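Fungus gnats in the seed trays, again

April 5, 2019

I lost most of a tray of basil last week and it was my own fault. The seedlings had come up well, stood there for a few days, then went limp one after another. When I tipped a cell out there were thin white grubs in the top layer of compost, each with a shiny black head. Fungus gnat larvae. I had seen the adults on the window for a fortnight and done nothing about them.

The adults are the small dark flies that run over the surface of the compost and get up your nose when you water. They don't bite and they don't eat the plants. The trouble is the eggs, which go into damp compost near the top, and the larvae that come out of them. They feed on fungus and rotting matter for the most part, but if there are fine roots about they will have those too. A grown tomato plant won't notice. A basil seedling with two leaves will.

I overwatered, that's the long and short of it. We had the move from the Dellen house in October and the propagator ended up in the back room, which is cooler than where it used to stand. I carried on watering as if nothing had changed. The compost never dried out on top and the gnats had the whole winter to get going on the pelargoniums I was keeping there.

The compost was part of it as well. I used the end of a bag that had been open outside since last summer. Old wet compost is full of the stuff they like. I opened a new bag of Staklow fine seed mix for the second sowing and have had far fewer flies off it, though I have been more careful with the can too, so I can't say which of the two did it. 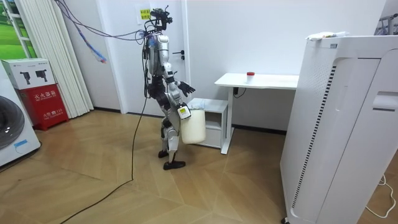
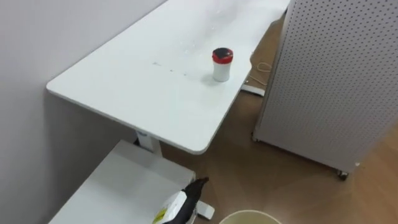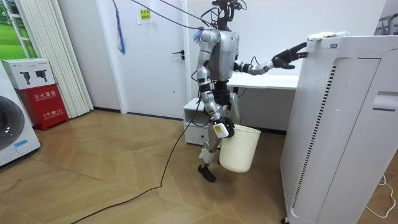
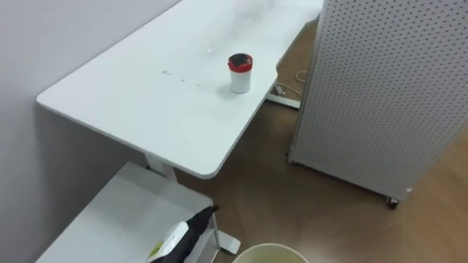

Four pictures, all from the one room.

What I have done so far:

First, the watering. Trays now get stood in water for a short while, then lifted out and drained. Nothing goes on from above. I wait until the surface has gone pale before I do it again, and I lift the tray to judge the weight. Seedlings cope with this better than I thought they would. The only ones that complained were the celeriac.

Second, yellow sticky cards, cut into strips and pushed in on split canes just above the compost. These catch adults only. They won't clear an infestation, but they do tell you how bad it is. The first card had 35 on it when I took it down. The one I changed this morning had hardly any, apart from along the bottom edge.

Third, grit. I put a layer of horticultural grit over the pots of pelargoniums, deep enough to hide the compost completely. It dries quickly and the flies don't seem to like laying through it. I wouldn't use it on fine seed. Vermiculite does there, though it blows about when it's dry and sticks to everything.

Fourth, nematodes. I ordered a pack from the nursery at Roltamstead and watered them in the day they came. You need the compost damp and not cold, and you have to use them before the date on the pack, so don't buy them until you are ready. They are too small to see and there is nothing to watch. I shall do a second dose.

I tried the slice of potato as well. You lay a piece of raw potato on the compost, leave it a few days, and look underneath. The larvae do gather on it. I found several the first time and put the slice in the bin outside. It's a decent way to check a pot you aren't sure about.

I didn't bother with cinnamon. I did that two years ago and ended up with gnats and a kitchen that smelled of buns.

The basil has been sown again. I also have 88 leeks in modules, a tray of Després lettuce from saved seed, and the tomatoes, which are at the first true leaf and look sound. The leeks were sown in the old compost before I knew, so they are getting the potato treatment and I am keeping them well away from the rest. If they go over I will sow direct in the bed and have them late.

The pelargoniums can go out to the cold frame as soon as the nights improve. They were the source of all this and I want them out of the house. Next autumn I'll knock the old compost off the roots before they come in, and pot them up dry.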